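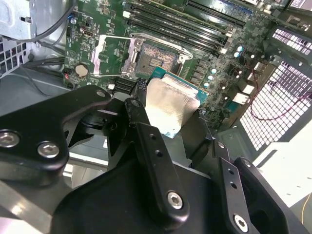
읽는 시간 2분

CPU 소켓은 프로세서와 메인보드를 전기적으로 잇고 기계적으로 붙잡아 주는 부품이다. 손바닥보다 작은 자리에 접점이 촘촘히 모여 있으니, 컴퓨터 안에서 이만큼 정교한 곳도 드물다! LGA 방식에서는 핀이 프로세서가 아니라 소켓 쪽에 있다. 은색 로드 플레이트를 왼쪽으로 젖혀 열면 어두운 플라스틱 테두리 안에 금색과 회색의 작은 핀이 빽빽한 사각형을 이루고, 프로세서는 금속 히트 스프레더가 위를 향한 채 그 위로 내려온다. 핀은 스프링처럼 눌리면서 기판 밑면의 접점과 맞닿는다.

역사
핀이 프로세서에 달린 PGA 방식이 오랫동안 널리 쓰였고, 2000년대에 들어 데스크톱에도 LGA가 퍼졌다. 접점 수가 700개, 800개를 넘어가던 시절의 보드는 지금도 수집가들에게 인기가 있다. 부품 애호가 모임 Vinarmont의 소장 목록에는 소켓 보드 89점이 올라 있는데, 세대별로 레버 모양이 조금씩 달라지는 과정을 따라가는 재미가 대단하다.

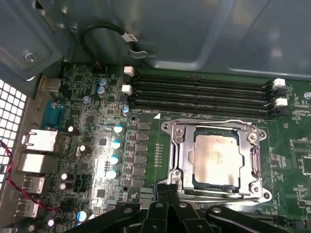 고정 구조
로드 플레이트는 프로세서의 가장자리를 눌러 모든 접점에 힘을 고르게 나눈다. 한쪽은 경첩으로 이어지고, 레버를 내려 갈고리에 걸면 닫힌다. 닫을 때 제법 힘이 들어 처음 조립하는 사람은 깜짝 놀라곤 한다(정상이다). 서버용 보드에서는 메모리 슬롯이 소켓 가까이에 나란히 놓이고, 슬롯 옆에 어느 CPU에 딸린 것인지 인쇄해 두기도 한다. 표기 하나만 읽을 줄 알아도 보드 전체의 배치가 한눈에 들어온다.
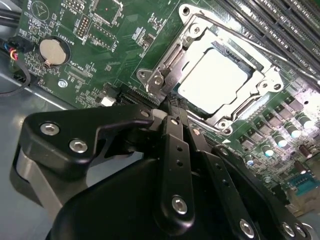
장착과 관리
프로세서는 삼각형 표시와 홈의 방향을 맞춘 뒤 수직으로 내려놓는다. 밀거나 문지르면 핀이 휘기 쉽다. 히트 스프레더 윗면에는 서멀 페이스트를 바르고 냉각기를 얹는다. 소켓을 비워 둘 때는 보호 덮개를 씌운다.

같이 보기
메인보드, 히트 스프레더, 전압 조정부, DIMM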